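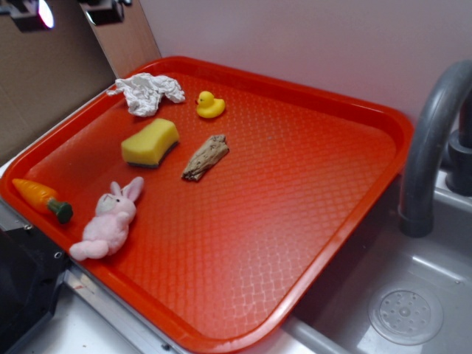

Sun 1 July

Week three of teaching the arm to clear a tray, and I finally have a set of recordings I don't want to throw away.

The task is easy to say. There is a tray next to the sink with some things on it, and the arm has to pick up each thing and move it off. I drive the arm myself with the small hand-held leader arm, the follower copies what I do, and the software writes down the joint positions and the video together. Each run from start to finish is one episode. Later the episodes go into training and the arm tries it without me.

I started in December with wooden blocks and got bored of them. Blocks all want the same grip. Abla Hamdan, who I share the bench hours with, said I should pick things that disagree with each other, so now it is a rubber duck, a sponge, a cloth, a toy carrot, a plush bunny and a piece of rough wood or bark, among other things.

The duck is harder than I expected. It is small and smooth and if the fingers close too high on the body it squirts out sideways. I now come down over the middle, stop, and close slowly. The stop matters. In my first recordings I did the whole thing in one smooth swoop because I thought it looked good, and the trained arm learned the swoop and missed. When I went back and paused just above each object, it started getting them.

The sponge is the friendly one. You can be off by a fair amount and it squeezes into place. I try not to get lazy with it, though, because lazy approaches end up in the data like everything else.

The cloth I still do badly. It never lies the same way twice, so there is no fixed spot to aim for. I look for a fold that stands up and pinch that. Sometimes I pinch too deep and the fingers press on the tray. Wissam Atallah watched me do a few of these and told me to keep the ones where I pressed, backed off and tried again, and delete the ones where I pressed and dragged. I have been doing that. Recovering from a mistake seems to be a useful thing to show it, as long as the recovery is clean.

For the bunny I go for the body and leave the ears alone. I did ears for a whole evening and it swung around so much on the way over that I couldn't set it down where I wanted.

The other thing I had to learn was to move the objects between episodes. I mean really move them. I would put everything back and think I had mixed it up, then watch the videos and find the carrot in nearly the same place every time, because that is where my hand wanted to put it. Now I shuffle them with my eyes shut and fix only what has fallen off. The tray gets turned as well, so it isn't always square to the counter.

Light is a nuisance. The tray is glossy and throws back a bright patch. I thought about swapping it for something dull, but I like this tray and I would have to start again. So far the arm doesn't seem bothered by it.

Where it stands: I did 17 episodes today and kept 16. The one I dropped was me sneezing halfway to the wood. Aleta, which is what we call the training setup, will run on the full batch overnight. The folder name still says Boutros from the last project and I am not going to rename it now, since 2 scripts depend on it.

If you are doing something like this at home, my only real advice is to watch your own recordings at normal speed before you train on them. I skipped that for too long. My wrist was tilting to the left on almost every grab and I had no idea. The arm picked it up right away.

Next I want to try placing things into a bin instead of just off the tray. I am in Sekstead until Thursday, so the cloth will have to wait.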